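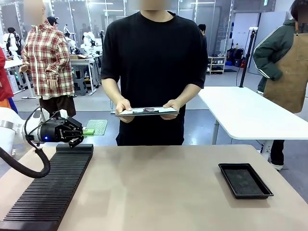
A slotted rack to one side, a shallow tray to the other, and a good stretch of tabletop to work on.

A Place to Put It Down
Flasevent Magazine | Workrooms | 17 December 2020

My grandmother kept her buttons in a cake tin, and when she wanted one she tipped the whole lot out on the kitchen table and pushed them around with the flat of her hand until the right one turned up. It took ages. It was also one of the great pleasures of my childhood, and I would not swap those afternoons for any number of labeled drawers. But I have been thinking about that tin a lot this fall, mostly while crawling under my own worktable with a flashlight in my teeth, and I have come to believe that the most useful thing in the whole performance was the tablecloth. It had a thick, quilted border, and the buttons stopped when they got there.

I work with small things. I mend jewelry boxes, music stands, the hinges on other people's eyeglass cases, the occasional toy train, and I do it in a spare room in Tadham that used to be where we kept the ironing board (the ironing board is still there, if I'm truthful, it just has a lamp on it now). For years my method was the cake tin method without the tablecloth. Things came apart, the pieces went wherever my hand happened to be, and at the end of the evening I would gather them up and hope. Then in October I took apart a folding sewing box with 43 separate pieces in it, and put it back together with 39. The box opens and closes beautifully. I still don't know what the other four were for.

So I went looking for advice, and the advice I got, from nearly everyone whose workroom I admired, was much plainer than I expected. I had been ready to buy a cabinet. What they told me about, with real affection, was racks and trays.

The rack

If you have never owned a slotted rack, you may have seen one and taken it for part of something else. It's a long strip with ridges and grooves running across it, like a comb lying on its back, and things stand up in the gaps. The one on the left of the table in our opening picture is black and goes a fair way up the tabletop from the near corner. Mine is a good deal shorter and came from Santoso, the hardware store by the bridge, where it was leaning in a bucket with some curtain rods and did not have a price on it.

What I like about a rack is that it puts things in order without my having to think about order. You take a piece off, you put it in the next groove along. You take another piece off, it goes in the groove after that. When the time comes to put everything back, you start from the far end and work home again. A friend who repairs accordions has done it this way since she was a student, and she talks about her racks the way other people talk about their good knives. She has one that she will not lend.

A rack does ask for a certain kind of thing, mind you. Flat pieces are happy in it, and so are cards, thin panels, rulers, files and the sort of small screwdriver that otherwise rolls off to live behind the radiator. Springs are hopeless. Round beads are worse than hopeless, because they drop into the groove and run along it and come out at the end like marbles down a gutter, and then you are on the floor again. I learned to lay a strip of folded felt at each end of mine, which looks a little silly and has saved me a great deal of kneeling.

You also have to decide which way it points. For weeks I had mine running along the back of the table, parallel to the wall, since that seemed the tidy thing to do, and for weeks I knocked the front row of whatever was in it with my sleeve. Then I turned it on a slant, with the near end close to my left hand and the far end heading off toward the lamp, and my arm started following it without any trouble at all. It looks untidier and it works far better. I mention this for the sake of anybody else who was brought up to line things up with the edge of the table.

The tray

Now the tray. I could go on about the tray for the rest of this issue, and my editor has asked me to please not.

The tray I mean is shallow. That is the whole secret of it, as far as I'm concerned. A deep box is where things go to be forgotten; you throw them in, they pile up, and the piece you need is always the one at the bottom in the corner. In a shallow tray there isn't any bottom to speak of, so everything you've put down is lying there looking back at you. The next best thing about a good one is a raised edge that slopes, so that you can slide a washer up the side with one fingertip and catch it at the top. With straight sides you end up chasing it around the corner with a fingernail. The tray on the right of our picture has sloped edges like that, and a dark matte inside, and I confess I looked at it with some envy.

A dark inside divides people. The folks I asked at Zurwood, the shared workroom over the old feed store, were split just about down the middle, and they have clearly had this conversation before. One side says that a dark surface makes every bright little screw stand out like a star. The other side says that's all very well until you are working with black screws, and then you may as well have poured them into a well. I own two trays now, one dark and one the color of oatmeal, and I switch between them depending on the job. I feel that I have risen above the argument, although the people at Zurwood say I have merely avoided it.

Matte is worth holding out for, whichever color you settle on. My first tray was a shiny thing that had come with a set of drinking glasses, and under the lamp it was all glare. I kept reaching for reflections. If a shiny tray is all you have, a piece of felt or an old placemat cut to fit will cure it in five minutes, and it also quiets the noise, which will matter to you if there is somebody asleep on the other side of the wall.

The space between

After the rack and the tray, what you need most is nothing. I mean a clear bit of table, wide enough for both forearms, with the rack to one side of it and the tray to the other. I had the rack and the tray for a good month before I understood this. I had put them right up against each other, in the middle, with the work balanced on my knees in front, and I couldn't think why my back hurt.

The people who share a table feel this more sharply than I do. At Zurwood there is one long table that everyone uses, and the unwritten rule is that your things may spread sideways as far as your elbows and then they stop. Somebody is always standing on the far side with something in both hands, waiting for a place to set it down, and it is only good manners to have left one. I saw a man there carry a half-glued picture frame back and forth for what felt like an entire afternoon, very patiently, while a jar of brushes occupied the only free corner. Nobody had put the jar there on purpose. It had simply been put down by someone whose hands were full of something else.

A pale top is kinder for this sort of work, I think, though I've never seen it written down anywhere. My own table is a dark old thing with a burn on it from before our time, and anything that escapes the tray vanishes into the grain. I have taken to rolling out a length of brown wrapping paper before I begin. I can write on it, too - little arrows, the word TOP, a circle around a piece I'm worried about - and when I'm finished I roll the paper up with the notes still on it and tuck it behind the door. There are a lot of rolls behind the door. I have looked at exactly one of them again.

Setting up on an ordinary evening

Since people have written in to ask, my routine is this. I clear the table completely, including the mug. Paper goes down first, then the rack on the left at its slant, then the tray on the right, turned a little so that the near corner isn't waiting to catch my elbow. If the job is a fiddly one, I put the second tray on the chair beside me for anything broken or bent, and that one gets emptied the same night whether I feel like it or not.

Finished pieces never go back in the tray they came from. It took me a while to hold to that, and I still slip. A cleaned hinge and an uncleaned hinge look remarkably alike at eleven at night, and I once polished the same clasp twice while its partner sat there as green as a pond.

The other small habit I'd pass on is to keep one empty groove in the rack between one part of the job and the next. So if the lid is done and I'm starting on the legs, I skip a groove. When the telephone rings and I come back an hour later with my head full of somebody's holiday plans, I can see where the lid ended.

I did try my grandmother's way again last week, with her own tin, which came down to me with the buttons still in it. There must be 1,000 of them, and I was only after a plain brown one for a cardigan. I tipped them all into the oatmeal tray, and they filled it to the rim and slid over the side, and I spent the rest of the evening on the rug, picking them up by the handful. The brown button was in the tin the whole time, stuck in the seam at the bottom. It is on the cardigan now, third from the top.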